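How I Look Up Old March and Meeting Records

I've been digging through local civil rights history for a while now, and people keep asking me how to get started. So let's do it! Say you want to find out who marched in your town one July in the sixties.

First, pick one event and one place. I started with a housing march in Purnencombe and nothing else. If you type in "civil rights" and hope for the best, you'll get 1,000 hits and a headache (I did).

Next, go to the newspaper. The old Trolten paper is on microfilm, so ask the library for the reel covering your month, plus the one after it - letters to the editor often name folks the reporters left out. 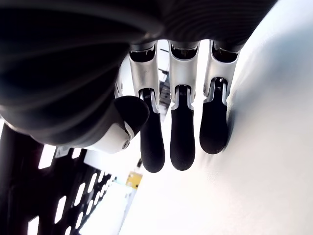
Three fingers, black tips pointing down.

Now write down every name, even the misspelled ones, and check them against church bulletins and city directories. I keep mine in a plain notebook, 2 pages per person, and I'm up to 26 people so far.

Last thing - copy the reel number and page beside each note. I skipped that once and had to scroll through 726 pages to find one tiny paragraph again. Ugh!

Updated 28/11/2011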